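Flurulside Honorato Compostable Bin Liners, 7 Gallon, Roll of 40

In stock at Prirnthorpe Home & Kitchen
Item 1850

We went through a lot of liners before we settled on the Honorato. Most of the plant-based ones we tried were fine for a day of carrot peels and then gave up the minute somebody tossed in a wet coffee filter. These hold! The film is a little thicker than what you'll find on the grocery shelf, it stretches before it tears, and the bottom has a star seal, so there's no long seam running across the base waiting to drip on your floor.

They're cut for small round bins, the kind that sit next to a desk or at the end of a table, and the extra length folds down over the rim by a good couple of inches. If your bin is square they'll still work, they just bunch up a bit in the corners. 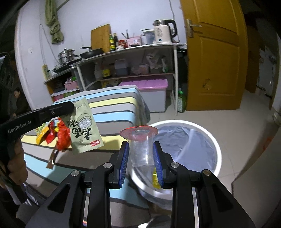
A word on sorting, which we get asked about all the time. The liner itself can go in your green cart if your town takes certified compostable bags (check first, some don't). That only helps if what's inside can go too. If you use the bin for plain old trash, the whole thing goes out with the trash, and you've still got a nice strong bag for it.

Details
Fits: round bins up to 7 gallons
Count: 40 liners per roll
Closure: flat top, no drawstring
Base: star seal
Scent: none
Core: plain cardboard, recyclable

How to get the most out of a roll
Pull the liner off at the perforation, give it one good shake and push it down until it touches the bottom. Fold the top over the rim. For food scraps, change it every three days, sooner in summer. Keep the roll somewhere cool and dry; a shelf over the radiator is the worst place for it, and so is the cabinet under a leaky sink. Use the roll within a year of buying it.

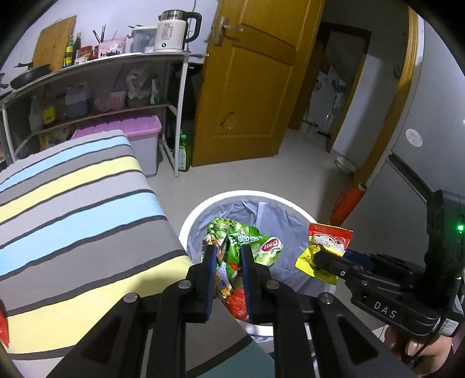 Yeison Castaño on our shop floor tested these against the Pundari liners we used to carry, with a week of kitchen scraps in each, and he's the reason we switched. The Pundari is still a decent bag and a bit cheaper, but the Honorato came out of the bin in one piece every single time, melon rinds and all. He now has a roll at home and one in his truck.

Questions we've had
Will they fit a tall kitchen can? No, get the 13 gallon size for that. It comes back in September.
Can I freeze scraps in them? Yes, and they peel apart fine after a few minutes on the counter.
Do they smell? A tiny bit like popcorn when the roll is new. We kind of like it.

Page updated Wed 1 April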